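Sturkell Tabletops: Care and Cleaning FAQ

What is the white surface made of?
Sturkell tops are a cast acrylic sheet bonded to a mineral core. The finish is glossy and has no separate topcoat.

How do I clean it every day?
Wipe with a damp cloth and a drop of dish soap. Rinse, then dry. Skip glass cleaner.

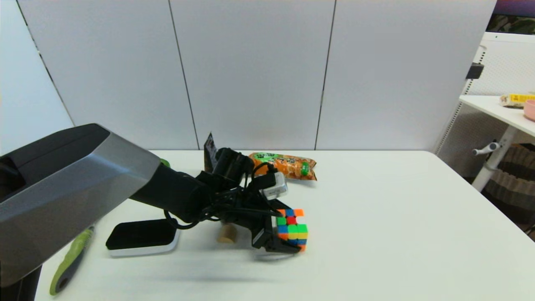

White top with a multicolored cube.

Can I sand out scratches?
Yes, if they are shallow. Start with 200 grit, finish with 1,000 grit, and keep the surface wet. Deep gouges need the Driltex fill kit.

How hot is too hot?
Use a trivet for anything above 60 °C. Heat marks go through the sheet and cannot be sanded out. 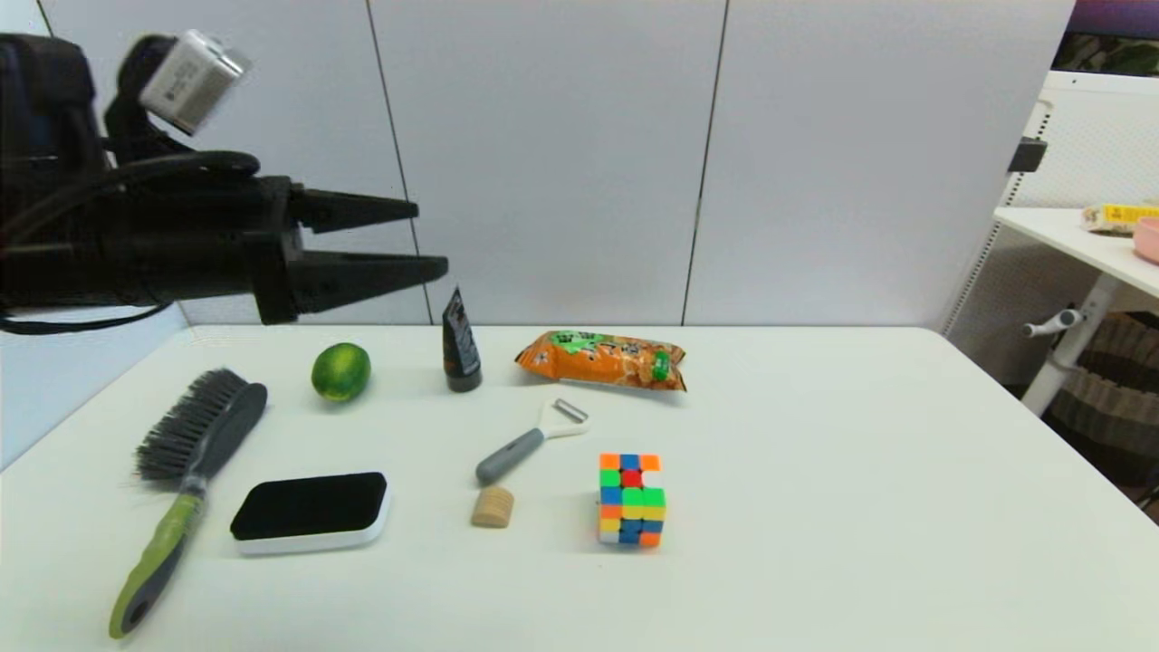 White top against light gray wall panels.

Does the color change over time?
Slightly. Expect yellowing after long exposure to direct sun. Tops bought before February use the older pigment and may not match new leaves.

How much weight can it hold?
The Sutherland base is rated for 200 pounds, evenly spread. The Anis base is for light use only. 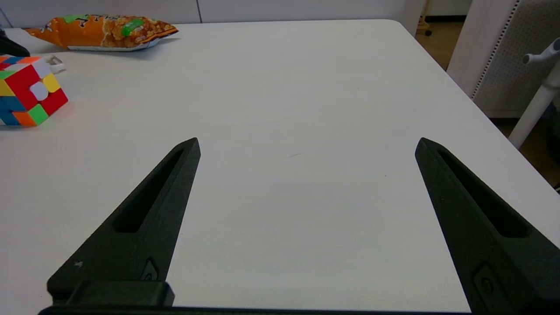
Warranty
Five years on the bond, two on the finish. Keep the label under the top.

Comments
Duangjai Phuthong: Does the fill kit work on edges?
Leen Bitar: It did on mine. Tape the underside first.

Related
Removing ink stains
Leveling a Sutherland base

Updated 26 September 2022 | Contact | Back to top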